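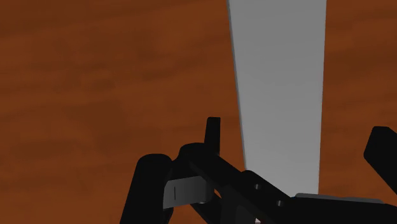
Warehouse Health and Safety Working Group

Visit report: Jirnier packing plant, Tuesday, January 21, 2025
Written up by Divya Marar

Four of us went to see the Fistix line because our own management has been talking about one since October. We were promised two hours on the floor. We got 50 minutes, after a slide show in which the word "partner" was used for a machine more often than I could stand.

Jirnier packs flat parts for shelving. The job the arms have taken over is the dull one: pick up a flat panel, turn it, set it down for the next station. Before anything runs on the floor it is tried out on a computer, and we were shown that part first. The simulated gripper comes at a plain gray panel with a black finger to each side of it, over a wood surface with nothing else lying in the way. I asked when they had last seen a bench that tidy. The engineer from Onum, who supplies the software, said clutter could be added later. Maybe so. I would have liked to see it.

On the floor there are 16 arms in two rows. The target is 2,535 panels a shift. The best hand crew used to manage 1,254, we were told, though the hand crew also checked for chips and warped edges as they went. That checking is still done by people, only now it happens at the end of the line, standing up, at the speed the arms set. I watched one woman for ten minutes and she did not look away from the belt once.

We did get to talk to operators without a manager there — Rimkutė, the staffing agency, had two people on break and they were happy to chat. Both said their shoulders are better. I believe them, and it should go in our notes, since lifting is our own biggest complaint. Both also said the job is lonelier and that they spend a good part of the day clearing stops. One keeps a tally on the back of her badge. The official stop count was not shared with us, and I asked twice.

Nobody has been laid off, according to the plant. Eleven temp contracts were not renewed. You can decide for yourself what to call that.

Points to raise before our next meeting with management:

Who sets the line speed, and can an operator slow it down?
Are stops logged, and do staff get to see the log?
Does the 600 hours of retraining in the Fistix offer cover everyone or only the day shift?
What happens to the checking work?

Lunch was provided and was fine. The parking is a long way from the gate, so bring a coat if you are on the second visit. Sign-up sheet is on the board by the time clock.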